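Window Coverings and Your Energy Bill: Questions We Keep Getting

18 Sep 2025
By Selamawit Abera

Do thermal curtains really cut heating bills?

A little, if you use them properly, and much less than the packaging suggests. A curtain slows down the air moving against cold glass. That helps on a December night. It doesn't fix a leaky frame, and it can't do a thing for you while it's pulled open. Be suspicious of any percentage printed on a package that doesn't say what it was compared with. Often the comparison is a bare single-pane window, and you may not have one of those.

The store says I'll get my money back in one winter. Will I?

Ask them to show you the math with your window sizes and your rates. Remzi Duman of Clinham was quoted $2,381 for lined drapes through a two-bedroom apartment, with a promise that they would "pay for themselves." His entire heating cost for the previous winter was less than that. He bought two pairs for the bedroom and left the rest alone, and I'd have done the same.

Are sheers any use at all?

For privacy in the daytime and for glare, yes. For heat, very little. Thin fabric lets air through, and it lets most of the warmth from the room reach the glass. Some sellers now offer "insulating sheers." I have asked three of them for test results and have been sent three brochures.

Sheers also stop working as privacy once the lamps are on inside and it's dark out. People in apartments with neighbors across the way find this out fast. If you want both, you need a second layer that closes.

So is a heavy drape over a sheer the best setup?

It's a decent one. You get soft light by day and something thicker to draw at night. Whether it saves energy depends on fit. The drape should reach the floor or the sill, cover the wall a few inches past each side of the window, and sit close to the wall at the top. A gap above the rod lets warm air drop down behind the fabric, chill against the glass and roll out across your feet.
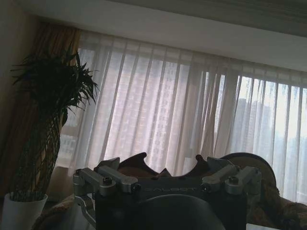
Henok Gebremichael wrote in to say that he thinks I'm too hard on sheers. He keeps his closed all summer in Irnley and swears the living room is easier to sit in by late afternoon, even if the thermostat doesn't show much change. He also says he would take them over blackout drapes any day, since he'd rather not eat lunch in the dark.

Fair enough. Comfort and savings are separate things, and cutting the glare on your face can make a room feel better at the same temperature. I'd still want to see a bill before calling it a saving.

What about blocking summer heat?

Anything on the inside of the glass is catching heat that has already come in. Light-colored fabric sends part of it back out. Dark fabric soaks it up and warms the room. Outside shades and awnings do a better job, but most renters can't put them up, so close what you have before the sun gets to the window.

Do I need the special coated lining?

Probably not. A plain, tightly woven cotton lining does most of the work. Coatings can crack or stick to themselves in the wash, and the care label often rules out machine washing. One set sold under the Weldu name came to us with a label that said both "machine washable" and "dry clean only."

Will curtains cause mold on my windows?

They can make it worse. Glass behind a closed drape gets colder, so water collects on it more easily. Open everything in the morning and wipe the sill if it's wet. If it's wet every day, you have a moisture problem, and new fabric will only hide it.

Can I put curtains over a baseboard heater?

No. Stop the fabric well above an electric one and follow the clearance in the heater's manual. With hot water baseboards the worry is mostly wasted heat, but it's still a bad idea.

What would you spend $60 on first?

Weatherstripping, a tube of caulk and a cheap draft stopper for the door. Then wait a month and see whether you still want curtains.

Contact: Litthorpe Home Energy Desk | © 2025 Litthorpe | Back to top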